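報道関係各位

Flerkwood国際協定研究所

二国間領事協定データベース「Fluris」第2版の公開について
収録文書1448件、通報期限条項の分類を全面改訂

Flerkwood国際協定研究所(所在地:Rineo)は、二国間の領事協定および関連交換公文を収録するデータベース「Fluris」の第2版を10月に公開する。第2版の収録文書は1448件で、対象は49の国・地域が当事者となる協定である。閲覧および検索は無償とし、一括取得には利用者登録を要する。

1. 改訂の背景

領事協定は、自国民が相手国で拘禁された場合の通報、面会、財産の保全、死亡時の手続などを定める。多数国間条約に共通の規則が置かれている分野であるが、二国間協定では通報の期限や起算点について個別の定めが置かれることが多く、同一国が相手国ごとに異なる期限を負う例も少なくない。

初版では、通報期限を「期限の定めあり」「遅滞なく」「定めなし」の三区分で記録していた。この区分では、期限が日数で示される協定と時間数で示される協定とを検索上区別できず、起算点が拘禁の時点であるか、身元確認の時点であるか、本人の要請の時点であるかも判別できなかった。利用者から寄せられた照会の多くがこの点に関するものであったため、第2版では期限、起算点、通報主体、通報先の四項目を独立の欄に分け、全文書について再入力を行った。

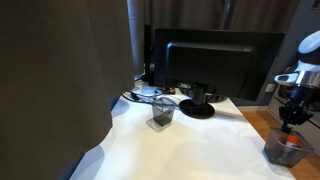 モニター背面と卓面

2. 収録範囲

収録対象は次の文書とする。

(1)領事協定、領事条約およびその議定書
(2)領事事項を含む通商航海条約のうち、該当する条項
(3)上記の運用に関する交換公文、合意議事録および口上書で、当事国のいずれかが公表したもの
(4)終了または失効した文書。ただし、終了の根拠となる文書が確認できるものに限る

未署名の草案、報道のみで内容が伝えられている合意、非公表の行政取決めは収録しない。署名済みで未発効の文書は収録し、効力の欄に「未発効」と表示する。暫定適用が行われている場合は、適用の根拠条項を備考に記載する。

承継国の扱いについては、承継の通告または当事国間の確認文書がある場合に限り、承継国を当事国として記録した。確認文書がない場合は原当事国の名称を維持し、承継関係未確認の符号を付している。本データベースにおける国名および地域名の表記は、法的地位に関する当研究所の見解を示すものではない。

3. 主な変更点

3.1 通報期限の再分類

収録文書のうち222件について、初版の区分を変更した。変更の理由は、正文間の相違の見落とし、改正議定書の未反映、交換公文による解釈の追加のいずれかである。変更前の値は履歴欄に残し、変更日と理由符号を併記している。初版の値を引用した論文や報告書については、協定番号により変更の有無を照合できる。

3.2 正文の優先関係

複数の言語を正文とする協定では、解釈に相違がある場合に優先する言語を独立の欄に記録した。優先規定がない協定については「同等」と記載し、正文間で期限の表現に差異が認められるものには注記を付した。注記は相違箇所の所在を示すにとどまり、いずれの解釈が妥当であるかの判断を含まない。

3.3 協定番号

協定番号は初版のものを継続して使用する。初版で一つの番号に統合されていた本文と議定書は分割し、議定書には枝番号を付した。旧番号による検索は引き続き可能であり、該当する全文書が一覧に表示される。

3.4 二重国籍者に関する条項

二重国籍者への領事保護を制限または許容する条項の有無を新たに記録した。入国時に使用した旅券を基準とする規定、常居所を基準とする規定、規定なしの別を符号で示す。共同声明など拘束力の明らかでない文書に同旨の記述がある場合は、符号を付さず備考に文書名のみを記載した。 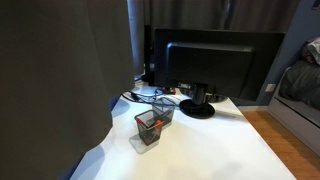
4. 作成方法および検証

原文の収集は当研究所の条約資料室が担当し、構造化データの設計および入力基準の策定は文書処理会社Schoutenに委託した。各文書は二名が独立に入力し、値が一致しない場合は第三の担当者が原文に戻って確定した。翻訳のみが入手可能な文書は、翻訳の出典を明記したうえで収録し、通報期限の値には確度の符号を付している。

入力担当者は、対象協定の正文のうち少なくとも一言語を直接読解できる者とした。機械翻訳は所在の確認にのみ使用し、値の確定には使用していない。

条約資料室長のTin-yau Tangは、今回の改訂について次のとおり述べている。

「初版の三区分は、協定の数を数える用途には足りていましたが、個別の事案で期限を確認する用途には粗すぎました。とりわけ起算点の欄がないことは設計上の欠陥であったと考えています。第2版でも、休日の扱いや時差の扱いまでは項目化できていません。これらは条文に明記されないことが多く、当面は備考欄での対応となります。」

5. 既知の制約

第2版には次の制約がある。

(1)効力の状態は、当事国の公表資料に基づく。終了通告が公表されていない場合、実際の状態と異なる可能性がある。
(2)協定上の期限と、各国の国内法令または警察の内部規則に定める期限とは一致しないことがある。国内法令は収録対象外である。
(3)収録件数には国・地域による偏りがある。公表資料の電子化が進んでいない国の協定は過少に現れるため、件数の比較により領事関係の密度を論じることは適切でない。
(4)本データベースは個別事案に関する法的助言を提供するものではない。

6. 提供形式および利用条件

検索画面は日本語および英語で提供する。一括取得用のデータは、表形式および構造化テキスト形式の二種類とし、文字符号は統一している。項目定義書と符号表は登録なしで閲覧できる。

出典として「Fluris第2版」および参照した協定番号を明記することを条件に、引用、再集計および派生データの作成を認める。原文の複製については、各国政府の定める利用条件に従うものとする。初版は保存用として当面掲載を続けるが、値の訂正は行わない。

誤記、欠落および新規文書に関する情報は、検索画面の訂正申告欄で受け付ける。申告には協定番号、該当条項および根拠となる文書の所在の記載が必要である。採否の結果は履歴欄に反映し、個別の回答は原則として行わない。

7. 本件に関する照会先

Flerkwood国際協定研究所 条約資料室 広報担当
受付時間:9時30分から17時まで
取材の申込みは、媒体名、質問事項および希望する回答期限を記載のうえ、研究所ウェブサイトの報道機関用窓口から送付されたい。データの技術仕様に関する照会は、同窓口で件名を「Fluris仕様」とすること。

以上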